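Milholm Labor History Society Opens Its Spring Lecture Series on the Town's Strikes

MILHOLM, 14 Feb 2018 - The Milholm Labor History Society is very happy to announce a new series of free public talks on the long and often stormy story of working people in our corner of the valley, and we hope that old friends and new faces alike will come along, bring a neighbor, and stay for coffee afterward.

The series, "Whose Recovery?", looks at what happened to mill and foundry families in the hard years after the Fumbridge works closed its gates, when 1167 people lost their jobs in a single season. Politicians of every stripe promised relief. The talks ask who paid for it, who was left out, and how the unions and tenants' leagues of the day argued (sometimes very loudly!) over whether to accept what was on offer.

There will be 4 talks in all, running through to May. Azucena Tapia opens with the Fumbridge rent strike, a subject she has been digging into for longer than she cares to admit, and Crescencio Paredes follows with the story of the Tuncer Street bakers, who walked out for a shorter working day and stayed out for 40 days.

"My grandmother fed half that picket line out of one kitchen," said Paredes. "I grew up hearing about it, and I'd love for people to come and tell me the parts I've got wrong - I'm sure there are plenty."
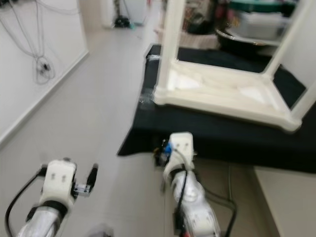 Each talk will be followed by an open discussion, and we do mean open. Members of the society hold all sorts of views on public works, nationalization and what a labor party ought to be, and visitors should feel free to disagree with the speaker and with us.

The talks take place at the Jotside Reading Room, which seats about 70, so please come a little early if you would like a chair near the front. Admission is free, and a collection will be taken for the society's pamphlet fund. Copies of earlier pamphlets will be on sale at the door.

Press inquiries: Azucena Tapia, Milholm Labor History Society, care of the Jotside Reading Room.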